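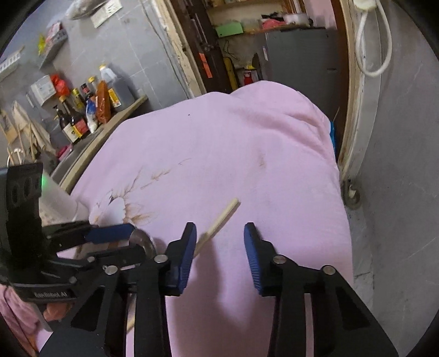 I gave up on fitted sheets in April and went back to flat ones, top and bottom. My mother made every bed in the house this way and I thought it was old-fashioned until I bought my third fitted sheet in two years with the elastic gone at one corner. A flat sheet has no elastic to lose. The pink one is on the bed now, and a thin wooden chopstick on top of it, the same kind I use for pushing the cloth down between the mattress and the bed frame on the wall side. My fingers don't fit in that gap and I am not pulling the bed out every time I change the sheets.

The mattress is the real problem. It is deeper than the one I had before, and most fitted sheets in the stores near me are cut for something thinner. They go on if you fight them, then one corner comes off in the night. I tried the clips that go underneath. They held, but it meant lifting the mattress to get at them, and I have a bad shoulder.

Khadija Benjelloun, who lives downstairs and used to work in a hotel laundry, showed me how to do the corners. You tuck in the foot end first, all the way across. Then you pick up the side of the sheet a little way from the corner and lay it back on top of the mattress so it makes a triangle. Tuck in what is left hanging, bring the triangle down, and tuck that in too. Do the other side the same. I had been starting with the sides, so the foot always came out short.

It takes me 6 or 7 minutes to do the whole bed. The fitted sheet was quicker on the nights it behaved.

Size matters more than I expected. You need enough extra to go down the side and then well under. I measured across the mattress, added the depth twice, and added a good hand's width on each side for tucking. I had one old sheet 80 inches wide and it was no use at all, it slid out by morning. It is now a dust cover for the sewing machine and the box fan.

Cotton stays put better than the polyester blend I had. The blend was smooth and slippery, and it pilled by the feet. I also stopped using fabric softener on the sheets and they seem to grip a bit more, though that could be the cotton.

Folding is the other thing I like. Two flat sheets fold into a square and sit on the shelf. I never did learn to fold a fitted one. Raghda Abu Hammour sent me a video once and I watched it twice with the sheet in my hands and ended up rolling it into a ball as usual.

I still have two fitted sheets left with decent elastic. They fit the spare bed, which has a thinner mattress, so they can stay there until they go. Next I want to replace the pillowcases, probably with the kind that has a flap inside. The zipper on one of mine has been stuck half open since winter.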